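Teaching by hand, Pravham flat, 21 November 2019

Quick gallery, will tidy it up at the weekend (probably). Second round of hand-taught tasks for the Nirkeo arm. First round in October was all remote control, done from the Merari desk with the two joysticks. Slow. Lag on every move, cloth slid off all over the place, nearly 800 tries and a lot of them binned.

So this time no arm in the room. You hold the gripper yourself, squeeze, lift, put down, and the arm gets to copy it later. Much quicker to teach. Hard on the wrist tho, we swap every 9 goes.

Tasks on the list: socks, hats, tea towels, one jumper if theres time. Each one starts from a different mess on the bed or the table. No two starts the same, that was the mistake in October.

Notes for whoever does the next set:

- close the fingers slowly, the copy always comes out faster than you think
- pinch once, don't fiddle. Regrips confuse it
- keep your other hand right out of it
- 3 second pause before and after, else the Aguiar script cuts the start off

Knitwear set. Ribbed beanie in the blue pads, pulled up into a point, dark red on dark red underneath so a tough one for telling the edges apart.
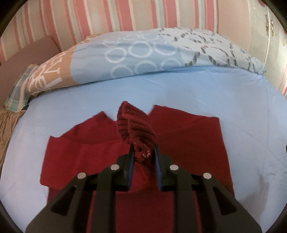 Comment from the remote control side: I'd still keep the joysticks for anything heavy or hot, and 8 good runs by hand won't tell you if the arm can reach the same spot. Its elbow doesn't bend like yours. Try the hat task on the real thing before you record the whole list, otherwise you'll be redoing it like we did with the mugs.

Fair. Arm is booked for hats first, then towels. More pics when the next set is sorted.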